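Malow Household Trials - Table Clearing Station
Pre-session safety and inspection checklist, with inspector comments

Site: Mendby workshop, bench side
Inspected by: Radek Skála
Read and countersigned by: Sheena Guthrie
Date: April 16, 2024
Task under inspection: pick up small household things from a crowded table and put them away
Marks used: OK / OK with comment / REPEAT / NOT OK

Section 1. Room and table

1.1 Walking path on both sides of the table is free. OK
1.2 Tablecloth lies flat at the front edge, no fold that can catch a finger pad. OK
1.3 Cloth pattern recorded in the session sheet. OK with comment
Comment: The printed letters are dense and black. A person does not notice them after one minute. For the vision software they are a lot of edges, and a clear plastic thing on top of them is difficult to separate from the cloth. I recommend to keep this cloth, because real kitchens also have such cloths, but the result must not be compared with the plain cloth results from October.
1.4 Tall items stand at the back and can't fall forward on the hand. OK with comment
Comment: Pink bottle is acceptable at the wall. The large dark board is only leaning. Please put a stop under it before any fast motion.
1.5 Cables kept away from the working area. REPEAT
Comment: Thin dark cables come down over the cloth at the right. Tape them or move them behind.

Section 2. Gripper

2.1 Pivot pins seated, no play when moved by hand. OK
2.2 Blue pads clean, no cuts, no glue residue. OK
2.3 Pads open and close evenly. OK with comment
Comment: Even within what I can feel. Measured opening is 84 mm, repeated 10 times.
2.4 Closing force limited for soft and thin plastic. REPEAT
Comment: The limit was still set for the Jardine shop-floor parts, which are metal. For a thin container this is too much. Sheena changed it, I want to see it tested again before we start. 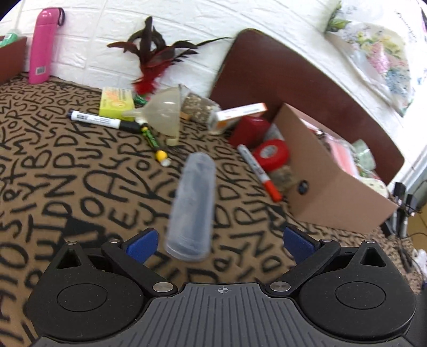 Item 2.4, frosted container between the pads, funnel and tipped jar behind it.

Section 3. Objects on the table

3.1 No glass with a broken rim, no open blades. OK
3.2 Containers with small contents are closed. NOT OK
Comment: The jar with beige and brown pieces lies on its side. I could not confirm from my place that it is closed. If the machine pushes it, we can have pieces all over the cloth, and the next hour is cleaning by a human. Close it, or take it out of the set.
3.3 Markers have their caps on. OK with comment
Comment: Check each one by hand, also those under other things. A marker without cap will draw on the pads and then on everything.
3.4 Feathers allowed? OK with comment
Comment: I asked for the reason and Sheena answered that every home has something silly and light in it. Fine. But the speed near the feathers must be low, they move already from the air of the arm. Do not score a feather pick as a fail of the gripper, score it separately.
3.5 Funnel position recorded. OK with comment
Comment: Lying on the side with the wide mouth to the right. For me this is the most interesting thing on the table. A child takes it by the rim, or by the spout, or puts one finger inside. The machine has two pads and must decide for one of these. In the Cakgate trial it tried the widest part and the funnel rolled away.
3.6 Roll of tape. OK
3.7 Open cardboard box, contents not above the rim where the hand must pass. REPEAT
Comment: Too full. Take out the pink package and look again.

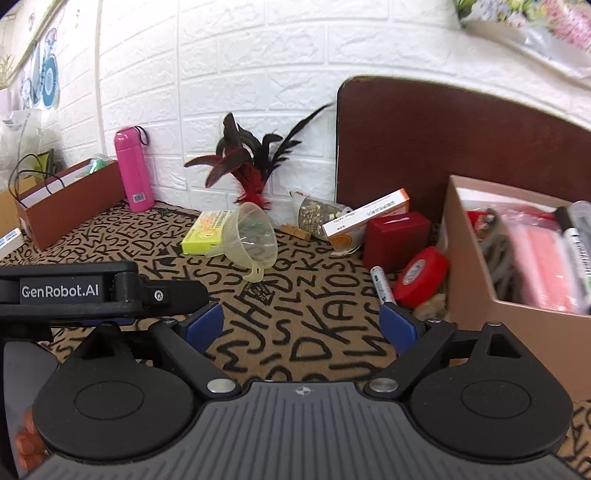 Section 4. People

4.1 Hands stay outside the closing area of the pads when power is on. OK with comment
Comment: Say it aloud before every run. It is easy to forget when the motion is slow.
4.2 Stop button reachable by the person at the table and by the second person. OK
4.3 Long sleeves and loose jewelry removed. OK
4.4 Session not longer than 30 minutes without a break. OK

Section 5. General comments of the inspector

I was asked to write also my opinion if the machine is ready for this work at home without a person beside it. My answer is no for the full table, and maybe for some part of it. Tape roll, small boxes, markers that lie free - this I would allow today with supervision. Clear plastic, things that lean on each other, and anything with loose contents I would not allow yet. On the shop floor at Jardine the same kind of hand works well, but there each part comes in the same place and the same way up.

My wife clears such a table in around 10 minutes and talks on the phone during it. I write this so the report does not sound too positive.

Open points before release: 1.5, 2.4, 3.2, 3.7, and the stop under the board from 1.4.

Countersign note, S. Guthrie: Agree with all open points. Jar will be taken out. I would like to keep the box full for one extra run at the lowest speed, Radek to be present.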